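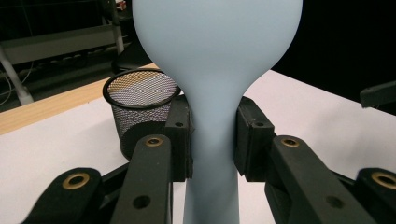 Awasthi wrote to us after the first printing that the step about drying was too short, and that a brush put away wet will smell after some days. We agree, and the step is now longer.

4. Care of the hairbrush

4.1 Pull the loose hair out from the bristles with your fingers.
4.2 Wash the head in lukewarm water with a little shampoo. Do not soak the handle.
4.3 Lay the brush on its side on a flat table – not in the pen holder – and leave it for 8 hours.
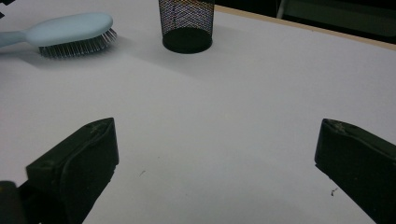 Fig. 2. Brush on its side, next to the pen holder.

Caution: Do not dry the bristles with hot air. The ball tips can come off.

Note: For the Griltis brush, 16 hours are necessary.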